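Arkstead Trail Running Club — Member Support
Ticket 310: Entry fee taken, runner missing from start list
Status: Resolved
Raised by: Mekdes Lemma
Handled by: Abenezer Tufa, Entries Desk

Summary
The member entered the Gorholm Ultra in February and paid in full. Her name does not appear on the published start list, and the tracker page returns "runner not found".

Initial checks
The payment was located without difficulty. The entry record was also present, but it was held under "pending" and had no race number attached. The field limit of 300 had not been reached when the entry was made.

The member was asked to confirm her date of birth and the distance chosen. Both matched our records.

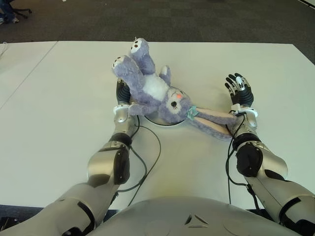
Cause
Two profiles existed for the same member, one under a former email address. The medical form had been filed against the old profile and the payment against the new one. The system will not release a race number until both are held together.

Action taken
1. Profiles merged by Eyerusalem Habte.
2. Medical form moved and checked.
3. Race number issued and start list published again at 14:20.
4. Timing team informed — Wondimu Negussie has confirmed that the tracker is now linked.

Advice to member
Please sign in with the new email address only. Number collection is at the Gorholm hall on Sunday, and photographic identification must be shown. Drop bags must be labelled with the race number before they are handed in.

Further note
A second entrant has reported the same fault. That case has been passed to Subbarao Kulkarni under a separate ticket and remains open.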